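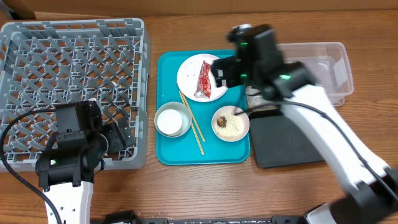
Home News Services Your area Contact us

Tableware loan service to be extended across Tratham from September

Residents, schools and clubs throughout Tratham will be able to borrow plates, cups, cutlery and serving dishes free of charge from September, following a decision to extend the loan service first tried in the Jondville ward.

The service allows any household or group holding an event within the district to borrow reusable tableware in place of buying disposable items. Borrowers collect the goods from a loan point, use them for the event and bring them back washed and dry. A refundable deposit is taken when the booking is made and is returned once the items have been checked in.

During the Jondville trial, 55 events were supplied from a single loan point at the old library annexe on Filtullow Road. These included birthday parties, wedding receptions, a school summer fair and several funeral teas. The stock of 1,000 pieces bought for the trial will be kept and shared between the new loan points, with further items to be added where demand is shown to be highest.

Simão Carrilho, Head of Waste and Street Services, said the trial had answered most of the questions raised when the idea was first put forward.

"We wished to know whether people would use the service, whether the items would come back, and whether they would come back clean," he said. "The great majority of borrowers returned everything on the day agreed. Breakages were fewer than we had allowed for, and most of those were reported by the borrower before we had opened the crate."

Where the service will operate

There will be 3 loan points when the extended service opens. The Jondville loan point will remain at the library annexe. A second will open at the Myung Centre in the north of the district, and a third at the Filtullow depot, where there is parking close to the door for those collecting larger orders.

All of the loan points will be open on Saturday mornings and on one evening during the week. The evening will differ from one site to another and will be shown on the booking page. Borrowers may collect from one loan point and return to another, provided that this is stated when the booking is made. Items left outside a loan point when it is closed will be treated as not returned.

Residents who do not drive may ask for a delivery slot. Delivery will be offered to people living in sheltered housing and to those who receive help with their household waste collections. It will not be available for private events held at licensed premises.

What may be borrowed

Tableware is supplied in stacking crates, each of which holds place settings for a small party. A place setting is made up of a dinner plate, a side plate, a bowl, a cup and a set of cutlery. Serving dishes, water jugs and lidded food containers may be added to any order. Tablecloths were offered for part of the trial but have been withdrawn, as the cost of laundering them was found to be too high.

Drinking glasses will be lent for indoor use only. For events in parks and on other open land, borrowers will be given hard plastic tumblers, in keeping with the terms on which those sites are hired out.

Children's sets are held at the Myung Centre and can be sent to the other loan points on request. As these are in short supply, schools and nurseries are asked to book well ahead, in particular for the last weeks of the summer term.

Care and cleaning

All items must be washed before they are returned. Borrowers may use a dishwasher or wash by hand in hot water with ordinary washing-up liquid. Those washing by hand are advised to leave items in a rack to drain and to let them dry fully in the air before packing. Items packed while damp may mark or begin to smell, and a crate returned in that state has to be washed again before it can go out.

The lidded food containers need a little more attention than plates and bowls. Grease tends to collect under the rim and in the corners, where a cloth may not reach, and a soft brush is the better tool. Strongly coloured sauces should be rinsed off soon after use. Containers should not be heated in an oven or used under a grill.

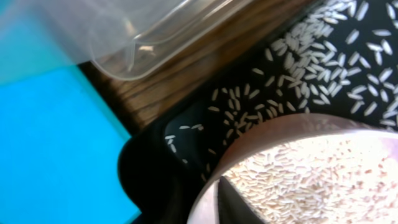 A clear plastic container with a moulded rim.

Any container with a split, a deep scratch or a warped lid will be taken out of use when it is checked in. Damaged plastic items will be sent for recycling where the material allows. Chipped plates and cups will also be withdrawn — including those with only slight damage to the edge — and borrowers who find a chipped piece in their crate are asked to set it aside and mention it on return.

A cleaning fee will apply to crates that come back unwashed. The fee will be taken from the deposit and will be the same at every loan point. No charge will be made for ordinary wear, or for the loss of a small number of teaspoons, which past experience suggests cannot be wholly prevented.

Reducing waste from events

The extension forms part of the district's wider plan to reduce the amount of household waste sent for disposal. Disposable plates and cups soiled with food are difficult to recycle. They are often placed in the wrong bin after an event, and a bin containing a large quantity of food-soiled material may have to be treated as general waste even where the rest of its contents could have been recycled.

Street Services staff have also reported less litter at the end of events in Jondville Park at which borrowed tableware was used. No formal survey was carried out, and the district will look at the matter more closely over the coming year.

Rhydian Prydderch, who manages the Jondville loan point, told members that a number of borrowers had come for reasons of cost and had not given much thought to waste beforehand.

"A family holding a christening tea will look at the price of paper plates and plastic cups for everyone they have invited, and then they will look at borrowing proper ones for nothing," he said. "Several have been back. One lady has now had her mother's birthday, her son's engagement and a retirement party from the same blue-handled crates, and she checks the forks in herself."

Mr Prydderch added that the most common difficulty had been one of space. Some borrowers had found that the crates did not fit in their car, or that they had nowhere to put them on the night. The size of each crate is now given on the booking page, and smaller crates have been ordered for the Myung Centre, where many local residents live in flats.

Local traders

Concerns were raised during the trial that the service might take business from firms that hire out tableware. Two changes have been made as a result. Orders for very large events will not be accepted, and borrowers planning such events will be given a list of hire firms working in the district. The service will also remain closed to caterers and to any event at which food is sold for profit. Charity fairs and school fundraising events may continue to borrow in the usual way.

Market stallholders had asked whether they might join the service in order to lend cups and bowls to their customers. This has not been agreed at present. Goods lent at a market would need to be collected and washed throughout the day, and there is no suitable wash-up area at the Tratham market site. Officers have been asked to look at what such an area would cost and to report back.

How to book

Bookings for the extended service will open at 9am on the first working day of September. They may be made on the district website, by telephone or in person at any loan point during opening hours. Residents will need to show proof of address the first time they borrow. Clubs and societies should give the name of one person who will be responsible for the order.

Items may be kept for up to 3 nights. A longer loan can be arranged where an event runs over several days, subject to other bookings. Borrowers who need to cancel are asked to do so as early as they can so that the crates may be offered to others.

Existing bookings at Jondville are not affected and do not need to be made again. Deposits already paid will be carried over, and borrowers who have arranged to collect from the library annexe before September should attend at the time shown in their confirmation letter.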